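4.2 Sleeping surfaces and laundry habits in hot weather

Households in the Makholm and Prerititz districts were asked how they slept and how they cared for clothing in August. Of the 336 households that returned the form, most used a woven mat for at least part of the month. Mats were also used in the daytime, mainly for sorting and folding clothes.

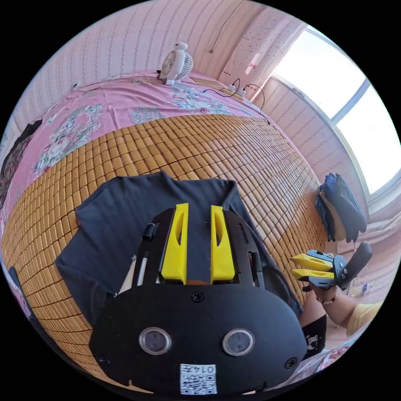
Figure 7. Dark navy T-shirt spread flat on a woven bamboo mat.

Respondents who folded on the floor gave comfort and space as their main reasons. Farouk and Hamel found the same in their earlier survey of small apartments, although their form did not separate mats from rugs. We kept the two apart. Rugs were rarely used for folding in either district.

Heavier fabrics were a separate question. Many people kept a thick cover near the mat all summer and used it only toward morning.
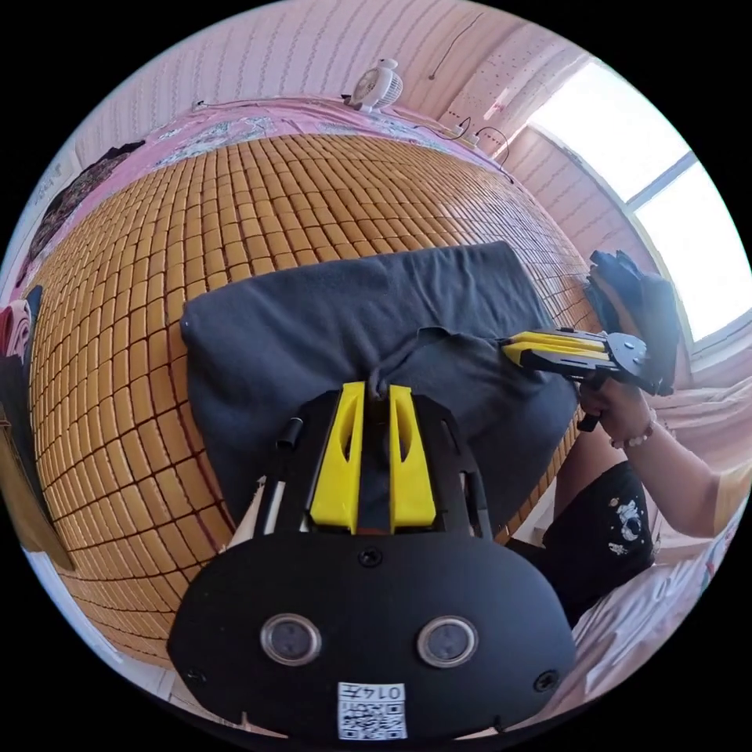

Figure 8. Dark gray, fleece-like fabric on a bamboo sleeping mat.

Answers on washing varied more. Households in Prerititz washed covers every two weeks, while those in Makholm waited until the end of the season. Barbier links this gap to the cost of shared machines, but our form had no question on cost.
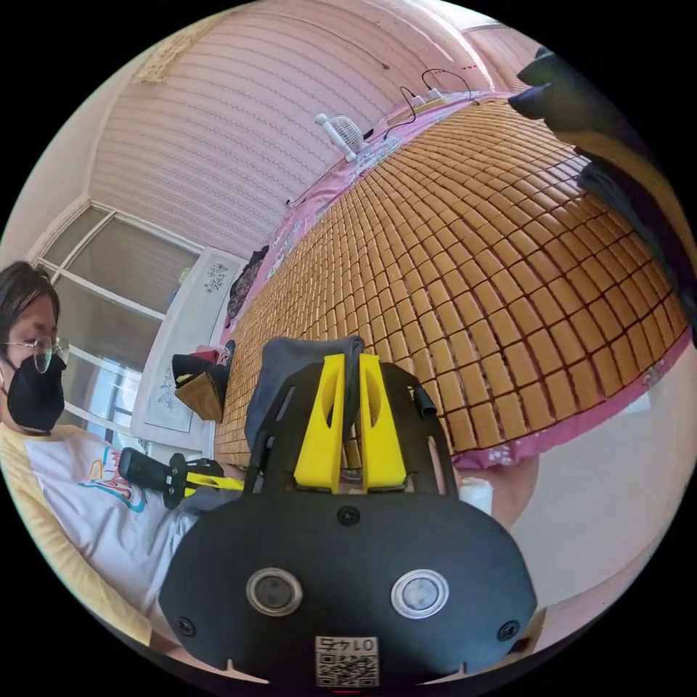

Figure 9. Hand-held gripper with two yellow fingers.

Mat cleaning was reported by fewer households, and five forms left the item blank. These were excluded from the totals in Section 5.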